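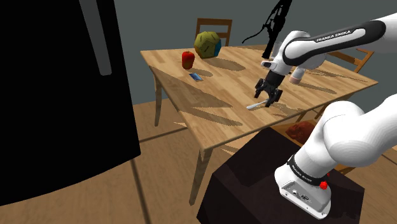
木桌面

木桌面，指以木材或木质材料制成、供人放置物品或进行作业的水平板面，通常由桌腿、桌架或柜体支撑。广义上也包括工作台、柜台和吧台的台面。其主要用途在各类辞书中大体一致，即承托物品；其次要用途是积存那些没有别处可放的物品，辞书一般不收录。

木桌面与石材、玻璃、金属台面并列为最常见的几类台面。它硬度不高，会变形，怕水，怕热，也怕含酒精的清洁剂，而消费者对它的评价始终是“温润”。

名称

汉语中“桌”字早期写作“卓”，取其高而直立之意，木字底是后来加上的。“案”与“桌”在传统家具行中有严格区分：腿足位于板面四角者为桌，腿足向内缩进者为案。这一区分在行内十分重要，在行外则几乎没有人使用，“办公桌”与“办公案”的差别也因此未曾困扰过任何一位办公者。

“台”字在南方方言中使用更广，粤语、吴语区多称“台面”。“台面”后来引申为公开场合，“上不了台面”一语即由此而来，被如此评价的东西大多确实没有放在桌上。

历史

古代中原地区长期席地而坐，家具低矮，几与案的板面离地很近，主要承托食具、文书和肘部。随着高型坐具传入并普及，人坐高了，桌面也只好跟着升高。到宋代，高桌已进入寻常人家，绘画和墓室壁画中常见夫妇对坐于桌旁的场面。

明清时期，硬木家具兴盛，桌面做法趋于定型。工匠多采用攒边打槽装板，即以四根边框围住中间的面心板，板边入槽而不施胶，任其随季节胀缩。这种做法承认木头会动，并给它留了地方。后世一些厂家选择用胶把整块板牢牢固定住，木头也还是动了，只是动的时候会响。

欧洲中世纪的餐桌多为搁板式，长板架在支架上，用餐后拆除。英语中表示膳食的“board”一词即与这块板有关，董事会也沿用了同一个词，两者的会后处理方式略有不同。固定式长桌在文艺复兴以后逐渐增多，抽拉式和折叠式桌面相继出现，后者至今仍以夹手著称。

工业化之后，旋切单板、胶合板和刨花板先后进入家具制造，木桌面的价格大幅下降，“实木”一词也从此成为需要特别说明的事情。

材料

实木：由天然木材直接加工而成。常用树种有橡木、白蜡木、榉木、胡桃木、樱桃木、松木等。浅色木材在近年的住宅装修中颇为流行，优点是显得明亮，缺点是能看清楚上面的一切。松木质软，用圆珠笔隔着一张纸写字即可留下永久记录，常见于儿童书桌，许多家庭由此保存了完整的作业档案。

拼板：将窄木条侧向胶拼成宽板，又分直拼与指接两种。直拼条贯通全长，指接条则由短料以锯齿形接口连成。指接板利用率高，价格较低，外观上接缝较多，销售人员一般称之为“富有节奏感”。

贴面板：在人造板表面粘贴天然木皮。木皮很薄，经不起反复打磨，因此贴面桌面通常只有一次翻新机会，这次机会往往在周末下午被用掉。

整板：又称大板，用单块原木纵剖而成，有时保留自然边。整板桌面沉重、昂贵，进门前应先量电梯。这条建议在各类选购指南中几乎都有，位置多在付款之后的章节。

结构与变形

木材是吸湿材料，含水率随空气湿度变化。板材沿纹理方向几乎不变，横纹方向则明显胀缩，弦向变化又大于径向。由此产生的变形有瓦弯、顺弯、翘曲和扭曲等名目。四个名目之间界限清楚，而一张具体的桌子常常同时符合其中几项。

防止变形的常见办法有以下几类：在板底横向装穿带，用燕尾榫滑入；用腰形孔配螺丝固定桌架，使板面可以横向滑动；两面施用相同的涂料，避免一面吸湿快、一面吸湿慢。最后一项最容易被省略，理由是反面看不见。木材对此并不知情，照样弯曲。 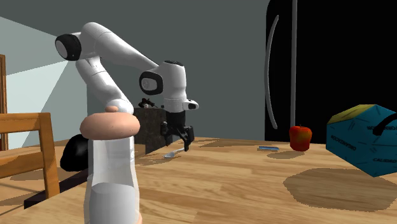 桌面厚度与跨度有关。薄板跨度过大时会下垂，书籍和显示器都会加快这一过程。设计者常将板边斜削，使厚板看上去轻薄；也有厂家在薄板四周加一圈厚边，使薄板看上去厚重。两种产品有时在同一间展厅里相对陈列。

尺寸

桌面高度随用途而定。餐桌和书桌的高度相近，站立作业的台面要高出许多，茶几则低到使人必须弯腰，而人们仍然坚持在茶几上吃饭。

家具商Flinley把旗下餐桌的高度统一定为71厘米，并在产品手册中称之为“全家都舒适的高度”。手册未说明这一家人的身高。同一手册另售一套可增高的桌脚垫，供对舒适另有看法的顾客选用。

长度方面，可供六人就座的桌面一般在两米以内。Sivano的“宴”系列最长一款为200厘米，说明书标注可坐八人，配图中坐了五位，手臂都放在膝上。

表面处理

木桌面的表面处理分为成膜与渗透两大类。成膜类包括硝基漆、聚氨酯漆、水性漆和虫胶漆，在表面形成连续的涂层，防水较好，一旦破损则需整面返工。渗透类以桐油、亚麻籽油和各种木蜡油为主，进入木纤维后固化，手感接近木材本身，损伤后可局部修补。拥护渗透类的人认为成膜类“像塑料”，拥护成膜类的人认为渗透类“像没做完”，相关讨论在木工论坛中长期处于置顶位置。

涂饰前须逐级打磨。一般从粗砂纸开始，顺纹推进，不可跳级，否则粗砂痕会在上油后显现。用于油饰的桌面是否需要磨到400目，业内意见不一：磨得过细，油不易渗入；磨得不够，手会有所察觉。涂料商Pranix的木蜡油罐身上印着“400目打磨，一遍即成”，罐底另有一行较小的字，建议涂三遍。

浸过干性油的抹布在氧化时放热，揉成一团堆放可能自燃，应摊平晾干，或浸水后密封丢弃。这是木桌面相关知识中少数值得认真对待的内容，通常也印得最小。

常见损伤

白斑：热杯或水汽使漆膜中进入微量水分，形成发白的圆环。较浅者可自行消退，也可隔布以低温熨斗轻熨。民间另有涂蛋黄酱一法，原理据说是油脂置换水分，副作用是桌子在数日内闻起来像三明治。

黑斑：水与铁及木材中的单宁反应所致，多见于橡木，常由铁锅或湿的钢丝球引起。草酸可将其漂淡，使用时应戴手套并保持通风。

压痕：木纤维受压塌陷，未断裂者可用湿布和熨斗蒸起。断裂者蒸不起，但多数人会再试一次。

划痕：由刀具、陶器粗糙的底足、宠物及搬家造成。浅划痕可用同色蜡条填补。旧家具市场把划痕称为“使用痕迹”，把较多的划痕称为“包浆前期”，把很多的划痕称为“工业风”。

色差：长期日照使多数浅色木材变黄、胡桃木变浅。若桌面中央常年放着桌垫，揭开后会得到一块与购买时颜色相同的长方形，此后桌垫便不宜再移动。

养护

日常清洁以拧干的软布为宜，随后用干布擦净。餐具、锅铲等物宜及时收走，杯下应置杯垫。杯垫的普及程度在各国家庭中都很高，使用程度则缺乏统计。

油饰桌面视使用情况补油，成膜桌面不需要补油，也不吸收油，市售“通用型木器滋养乳”对后者的作用主要是使抹布变滑。Chukwu出品的同类产品在包装背面列出了适用材质，依次为实木、贴面、三聚氰胺板和皮革，末项之后还有一个“等”字。

室内湿度宜保持平稳，桌面不宜紧靠暖气片或正对空调出风口。冬季供暖地区的新桌子在第一年出现细小端裂较为常见，商家称之为木材的呼吸。呼吸幅度较大时，可凭发票联系售后。

文化

木桌面在语言中的地位高于它在房间中的地位。谈判者“上桌”，失意者“离席”，争执双方“把话摆到桌面上”，而实际放在桌面上的多为茶杯、充电线和尚未拆封的信件。英语国家有敲木头以避厄运的习俗，在办公室中，执行者往往就近敲击桌面。若桌面为三聚氰胺饰面刨花板，其效力如何，民俗学文献尚未给出定论。

中国旧时餐桌讲究座次，圆桌的流行在一定程度上缓和了这一问题，随后人们约定以正对门的位置为上座，问题得以恢复。转盘出现后，座次之外又增加了转动方向与时机的礼节，一般以无人正在夹菜为准，宴席中符合这一条件的时刻不多。

参见

案
工作台
榫卯
木蜡油
杯垫
茶几（争议）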